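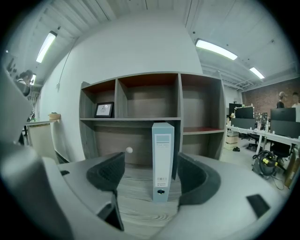
Bleddyn Foulkes

The club asked me in September to work out why we concede so many goals from throw-ins in our own half. I coach the under-16s at Gernham and keep the match logs for the senior side, so the numbers were already there. They had never been sorted by restart type.

The log covers 851 throw-ins over two seasons, ours and the opposition's. I tagged each one with the zone, the length of the throw, the number of players within ten yards of the receiver, and who had the ball five seconds later. Tagging took most of my evenings for a month. Océane Beaudoin checked a sample of 200 against the video and disagreed with me on 4, all of them arguments over which zone the thrower was standing in.

We lose the ball most often on short throws down the line from our own third. The receiver has his back to the field and the touchline next to him, so one defender can close him off. Throws played backward to the center half are kept far more often. Our players choose the line anyway, I think from habit, and partly because the bench shouts for it.

The second result was less expected. Time matters more than distance. When the throw is taken before the other side has picked up its markers, the zone makes little difference. Once everyone has settled, even the safe throw back gets pressed, and the center half ends up kicking it long.

Purkilel are the best side in the league at this. Their fullback takes the ball from whoever is nearest and throws it at once, usually to a midfielder who has already moved. They don't seem to have a set routine – the receiver moves first and the thrower finds him.

We tried a version at training on Sunday, eight against eight on half a field. The first twenty minutes were poor. Two foul throws, and several passes to players who were looking elsewhere. It improved when I told the nearest midfielder to start his run as the ball crossed the line.

I still need to split the log by score, as a team protecting a lead has no interest in a quick restart. That will be the next post, after the Dirkora game.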